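Search this site
Home Studio Releases Player Safety Support

Brallik: Pre-Release Inspection Checklist, Mobile Build
Store and in-app purchase review, October update

This checklist is completed by the release team at Ena before a build is sent to the app stores. Each item is marked Pass, Fail or Hold, and the reviewer's comment is entered beneath it. An item on Hold must be closed before the build is submitted.

1. Purchase screens

1.1 Every price is shown before the confirm button becomes active.
Pass. Checked on phone and tablet.

1.2 The full character bundle displays its price in gems and in local currency.
Fail. The Caputo bundle shows 1,799 gems on the store page and no currency amount. Returned to the store team.

1.3 Limited-time offers display an end time.
Hold. The timer is present but resets when the player changes the time zone on the device. The offer itself closes correctly on the server.

1.4 A second confirmation is required for repeat purchases within one session.
Pass.

2. Younger players

2.1 The age question appears before the store can be opened.
Pass.

2.2 Chat is off by default for accounts under the age limit.
Pass. The setting remained off after reinstalling the game and after restoring the account on a second device.

Reviewers are reminded that a setting must be tested on a new account as well as on an existing one. Saved preferences from an earlier build may hide a fault.
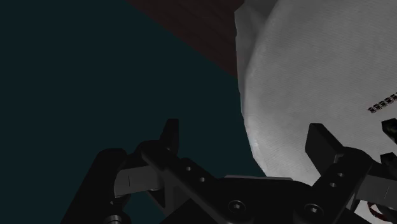 The same rule applies to parental spending limits. Enter the limit, close the game fully, and open it again before recording a result.

2.3 The spending limit holds after an update.
Pass.

3. Stability and comfort

3.1 No flashing effects above the permitted rate.
Hold. The Avero finishing move needs to be measured again at the highest graphics setting.

3.2 The device remains within the temperature limit after extended play.
Pass. Battery use was slightly higher than in the last build.

3.3 Text strings complete in all supported languages.
Fail. Of the 882 strings in the build, 2 are blank on the rewards page.

3.4 The game resumes correctly after an incoming call.
Pass. No progress was lost in endless mode or in the daily run.

Result: not cleared for submission. Items 1.2 and 3.3 are to be corrected and items 1.3 and 3.1 retested on the next build. Sections already passed need not be repeated unless the store code changes.

Contact | Copyright Ena | Back to top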